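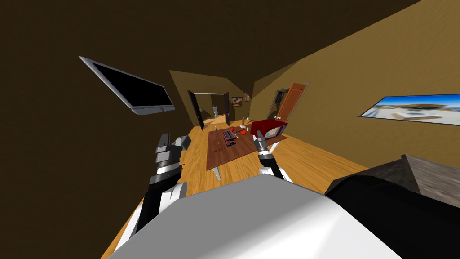 Surely the Cernley ledgers should have been moved before the rains and not after them, a reader in Urness wrote to us following the last entry. The point is a fair one and the archive accepts it. The move was planned for the dry months and was put back twice, first by the lease on the new store at Tiltden and then by the state of the access road. We record it here so that the reason is on paper somewhere other than in the minutes.

March. The day began at 8 with the loading of the last shelves from the basement. The ledgers run to 297 volumes, most of them rent books and mill accounts, together with a short run of school registers that had been bound in the same cloth and shelved with them by mistake. The registers have been set aside. They will need their own entry in the catalog, and the question of which access rules apply to them has been sent to the board for its next meeting.

The condition of the volumes is better than the survey of last fall led us to expect. Mold was confined to the lower two shelves on the north wall, and there it has stayed on the covers. Several spines are loose. One account book from the dye works has lost its back board entirely and was tied with cotton tape for the journey. The bindery, Urquhart, has asked that nothing be glued, pressed, or tidied in any way before it arrives, and staff have been reminded of this in writing – the reminder was necessary, as a well-meant repair to a map case two winters ago took the bindery a full week to undo.

Transport was in two loads. The first left before noon and reached Tiltden without incident. The second was held at the Cernley bridge, where the county was clearing branches, and did not arrive until after the store had been due to close. The building manager kept the door open for us, and a letter of thanks will go out over the archive's name.

Humidity in the new store was high on arrival. The equipment installed there was set for the paintings that occupied the space before us, and the settings had not been changed. This has been corrected. Readings will be taken morning and evening until they hold steady, and the boxes will remain closed until then. Readers who have asked to see the mill accounts should expect a delay. We regret this, and in particular we regret it for those who have already arranged travel. Requests received before the closure will be honored in the order in which they came.

The afternoon was given to labels. The old shelf marks were written in three different hands and follow at least two systems, neither of which was ever set down. The archive considered giving every volume a new number and decided against it. Too many printed histories of the valley cite the old marks, and a reader who holds a footnote should be able to find the book. The old mark will therefore stay on the spine, with the new location on the box only. An order for 1000 acid-free labels was approved. The first sample sent by the supplier was too glossy to take pencil and has gone back.

A further matter arose during packing. Between the pages of a rent book for the lower farms was a folded sheet listing the households moved when the reservoir at Urness was filled. It gives family names, the number of rooms in each house, and the place each family went to. No copy is known to us. The sheet was left where it was found, its position was noted, and the volume was boxed flat. It would be of great interest to the Urness history society, which has been asking for just such a list for many years, but the archive does not wish to raise hopes before the paper has been examined and its date settled. The handwriting resembles that of the estate office. More than that cannot be said at present.

Some small items for completeness. The basement keys have been returned and signed for. The reading lamps will go to the branch library at Cernley, apart from two that need rewiring. The oak step stool, which appears on the inventory under furniture and again under equipment, has been struck from the second list. The dehumidifier is on loan and must go back by the end of the month.

Evening reading at Tiltden taken at 6 and entered in the log – lower than at noon, and still above the limit. The boxes stay closed tonight.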